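Ticket: Hot water at bath filler drops to lukewarm after some minutes, other taps are fine
Opened by: Siiri Honkanen
Assigned to: Kayode Eze
Product: Ekholm wall-hung water heater, with Sirnmont mixing valve downstream
Status: Resolved

Siiri Honkanen, first message

Hello. I manage a small guest apartment and I have a problem with the hot water which I can not solve alone. The heater is an Ekholm, installed by Akgül in October. The kitchen tap and the washbasin get good hot water for as long as I want. At the bathtub the water starts hot, stays hot for maybe four minutes, and then it becomes lukewarm. If I close the faucet completely and wait, it is hot again, and then the same thing happens.

What I already tried:
Turned the temperature on the heater panel up, then back to the old setting. No difference.
Cleaned the strainer on the cold inlet. It had a little sand but not much.
Switched the heater off at the wall for ten minutes and on again.

There is no error on the display when it happens. The little flame symbol stays on. The serial sticker is hard to read but the last four digits are 1,266 (I write it with the comma because there is a mark printed there, perhaps it is only dirt).

Kayode Eze, reply

Hello Siiri, thank you for the clear report. The comma is dirt, please ignore it. Some questions before I suggest anything:

How far is the bathtub from the heater, in pipe length?
Is there a mixing valve between the heater and the bathroom?
Does it also happen with the hand shower, or only when you fill through the spout?
Can you send a picture of the bath fittings?

Siiri Honkanen

The pipe is 21 meters if I follow it along the hallway ceiling. It is a long way, I know. The previous owner moved the bathroom to the other end of the apartment.

Yes, there is a mixing valve. It is a Sirnmont, behind the small door next to the washing machine. Akgül kept the old one when they changed the heater.

I tested the hand shower this morning. With it the water stays hot for much longer, I stopped after 15 minutes and it was still good. I did not expect this, so I did the test again at 2 in the afternoon and the result was the same.

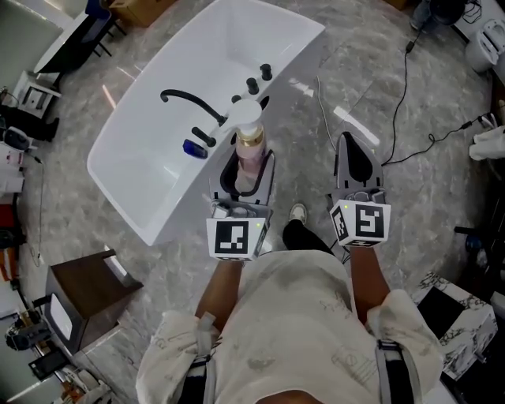 Another thing I noticed. When the bath is filling and somebody opens the kitchen tap, the kitchen is also lukewarm. So my title is not completely correct. The other taps are fine only when the bath is not running.

Kayode Eze

That last observation is very useful. It tells me the heater outlet or the mixing valve is losing temperature under high flow, and the bath fittings are probably innocent. The hand shower uses less water per minute, so you stay below the limit.

Two possibilities now. Either the heater can not keep up with the flow, or the mixing valve lets too much cold through after it warms up. To separate them, please hold a thermometer against the bare pipe directly at the heater outlet, before the mixing valve, and fill the bath as usual. Write down the reading at the start and again when the water goes lukewarm. Please be careful, the pipe will be hot.

Siiri Honkanen

I borrowed a clip thermometer from my neighbor Oğuzhan Çetinkaya, who brews beer and has several. At the start the pipe before the valve shows 71 degrees. When the bath is lukewarm it shows 71 degrees still. I looked three times to be sure. After the valve I did not measure, but with my hand I can feel that the pipe is much less hot.

I have to say that 71 seems high to me. The panel is set to 60.

Kayode Eze

Yes, it is high, and I will come back to it. But the main result is that your heater keeps up very well. The mixing valve is the suspect.

These valves have a wax element inside. It grows when it is hot and pushes the piston toward the cold side. If the element is old, or there is scale on the seat, the piston can travel too far and stay there until the flow stops. This fits with your four minutes, and with the recovery after you close the faucet.

I asked my colleague Müzeyyen Tatlı about the outlet temperature. She thinks the installer left the heater in storage tank mode, where it adds degrees on purpose. Please go to Settings - Service - System type, and tell me what it says.
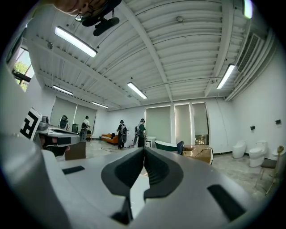
For the valve, you can try to clean it before you buy a new one. Close both isolation valves, open a tap to release the pressure, let everything cool, then take out the cartridge with a 30 mm wrench. Put it in household vinegar overnight and rinse it well. Look at the two rubber rings. If one is flat or cracked, do not put the cartridge back.

Siiri Honkanen

System type says "Tank". There is no tank in this apartment and there never was one. I changed it to "Direct" and now the pipe shows 61.

The cartridge came out after some fight. There was a white crust on one side, almost 2 mm thick, and the upper ring is cracked. I soaked it anyway because I wanted to see. The crust came off, but the piston does not move back by itself when I push it with my finger. Should it?

Kayode Eze

It should, yes. The spring is tired or the element is finished. Please replace the whole cartridge. Akgül can order it, or any plumbing counter that carries Sirnmont parts. Take the old one with you, as there are two lengths and they look the same on paper. The Briltwood cartridge with the same thread will go in, but its range stops lower and I do not recommend it for such a long pipe.

After you install it, open the isolation valves slowly and set the knob so that you have a safe temperature at the nearest tap. Measure with the thermometer in a cup, and wait a few minutes before you read it.

Siiri Honkanen

The new cartridge is in. Nurhan Taşdemir from Akgül fitted it and also wrote the correct system type in the installation booklet. She found that the cold isolation valve was only half open, but she says this was not the cause. I mention it in case it helps somebody.

I filled the bath two times yesterday and one time today. The water is hot from the beginning until the end. The kitchen tap stays hot also while the bath is running. At the washbasin I measure 48 in the cup.

One small question remains. The heater now makes a click each time the flow stops - it did not do this before, or I did not hear it. Is it normal?

Kayode Eze

A single click when the flow stops is the gas valve closing, and it is normal in direct mode. If you hear repeated clicking with no tap open, please open a new ticket and mention this one. I am setting this to resolved.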